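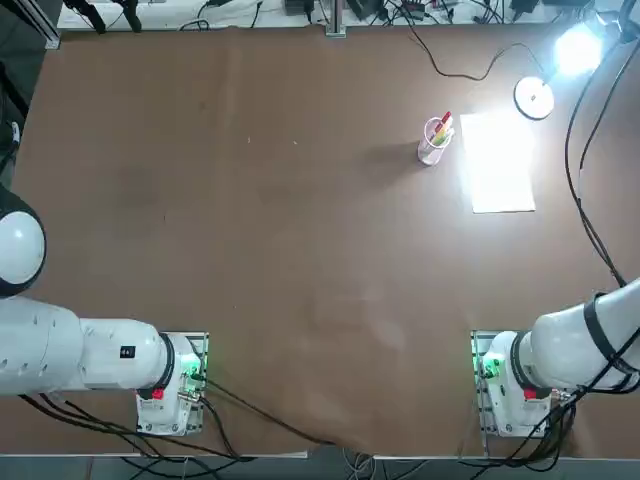

Changes to room bookings at the Clatis Building

From January, all bookings for meeting rooms and workrooms at the Clatis Building in Kustumton will be made through the Marance system. The paper diary at reception will close on the last Thursday before the change, and entries already made in it will be carried over by the Estates Office.

Staff may book a room up to 15 weeks ahead. Requests for the Tiwari Room, and for any event expected to draw more than 19 people, should still be sent to the Estates Office, which will reply within 7 working days. Evening use after 6 pm remains subject to approval by the head of department.

Rooms left unclaimed for half an hour will be released to other users. Departments are asked to cancel as early as possible — repeated failure to do so may lead to a limit on future bookings.

Charges for outside bodies are unchanged. A short guide to the new system is available from reception and on the staff pages.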